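Notes for the evening talk, Olholm Technical Institute
February 11, 2021
Speaker: Subbarao Chowdary

Start with the good news – applications for the two-year technician programs open in June, and there are 200 seats this time! Last year 2567 people applied, so yes, it's competitive, but please don't let that scare anyone off.

Ask who has already picked a trade. Wait for hands. Then tell the Quinlan campus story (keep it short).

The entrance test: math, basic science, reading. 17 pages, one sitting. I love the reading section, it's all real shop manuals. Old papers are at the front desk, take as many as you like.

Interviews run for 14 days after results. Bring your school record and one photo ID.

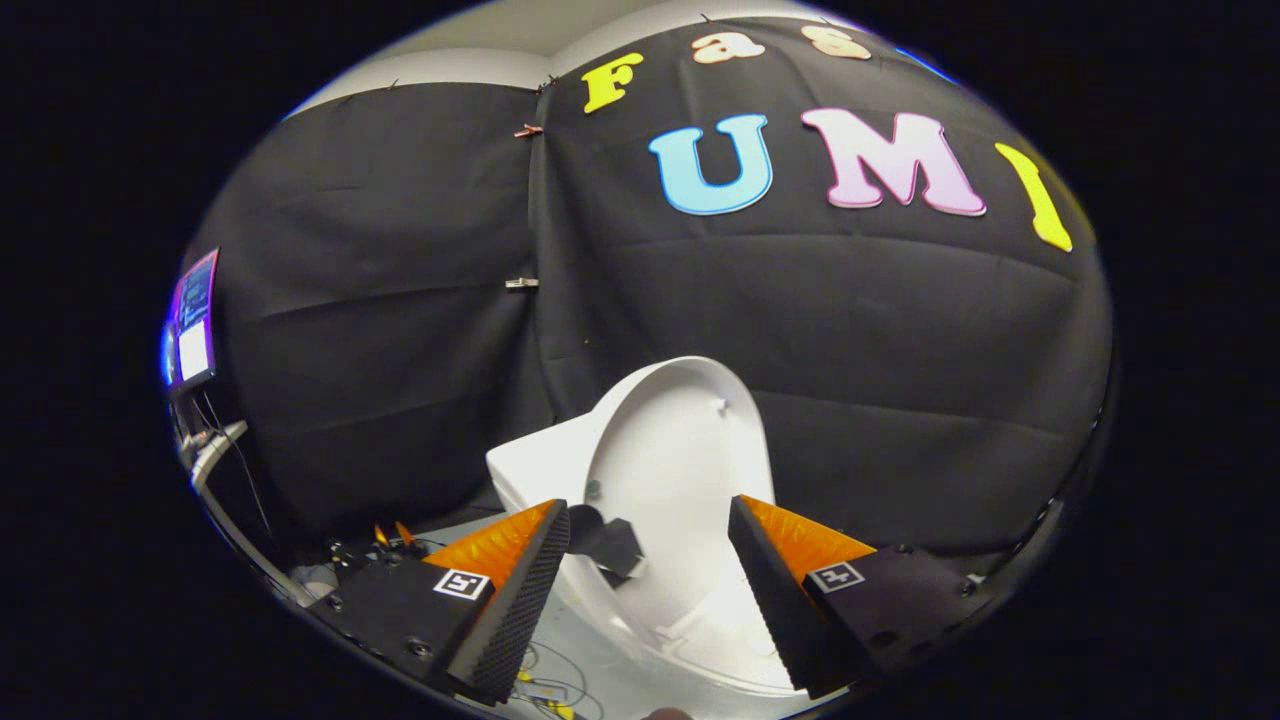 Now fees. Installments are fine, and the Dromoma grant covers tools for first-years – lots of families miss this one, so say it twice. The form is on the back of the application.

Leave time for parents. Someone will ask about hostel rooms, send them to the Skedach desk by the door.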